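Bin liner

A bin liner, also called a trash bag, garbage bag or can liner, is a disposable bag placed inside a waste container to hold refuse and keep the container clean. Most household liners are made of polyethylene film and are sold flat, either folded in a box or wound on a perforated roll. White and black are the most common colors in American homes. White liners are usually sold for kitchen use and black ones for larger outdoor cans and yard work, although the color has no effect on strength.

Materials

Two kinds of film are in general use. High-density polyethylene is thin, slightly stiff and noisy when handled. It wrinkles easily and holds its creases, and it carries a fair weight for its thickness but splits quickly once punctured. Low-density polyethylene, along with the closely related linear low-density type, is softer and stretches before it tears. It is preferred where the contents have corners or sharp edges.

White film gets its color from a pigment added before the resin is melted. Thin white film remains partly translucent, so it can pick up a tint from nearby light or from whatever lies under it. Black film is generally colored with carbon black, and it is often the choice of manufacturers who use recycled resin, as the pigment hides differences in the feedstock.

Manufacture

Liners are made by blown film extrusion. Melted resin is pushed through a ring-shaped die and inflated with air to form a long tube, which is cooled, flattened between rollers and wound up. The tube is then sealed across at intervals and perforated or cut. The Hegedűs works at Tutow ran 10 lines of this type at its largest and employed 157 people. Its flat-seal kitchen liner was sold under the Claver name.

Seals

The bottom of a liner may be closed in one of several ways. A flat seal runs straight across and is the simplest to make, but it leaves two corners that do not sit well in a round can. A gusseted bag has its sides tucked inward before sealing. In a star seal the bottom is folded several times and closed at a single point, which spreads the load and leaves no corners.

Closure and handling

The open end may be plain, fitted with a drawstring, or cut into flaps that are tied together. A plain bag is closed by gathering the film into narrow pleats and twisting or knotting it. Thin film tends to cling to itself, and a new bag is commonly shaken or pulled through the air to open it before use. 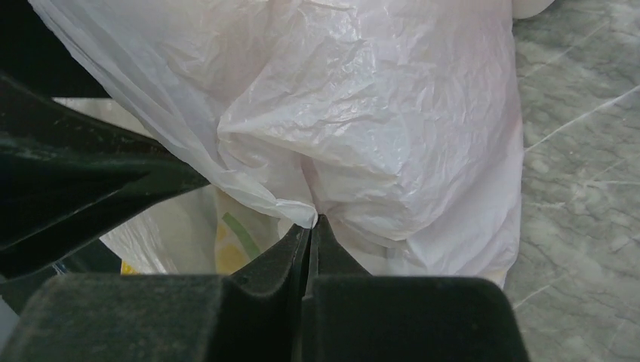
Thin white plastic film, wrinkled and gathered into pleats, on a marble-patterned surface.

Storage

Unused liners are kept in their box or on a roll, usually under the sink. Yolandi Swanepoel's household manual The Gellier Kitchen recommends storing a few spare liners flat in the bottom of the can — beneath the one in use — so that a replacement is at hand when the full bag is lifted out.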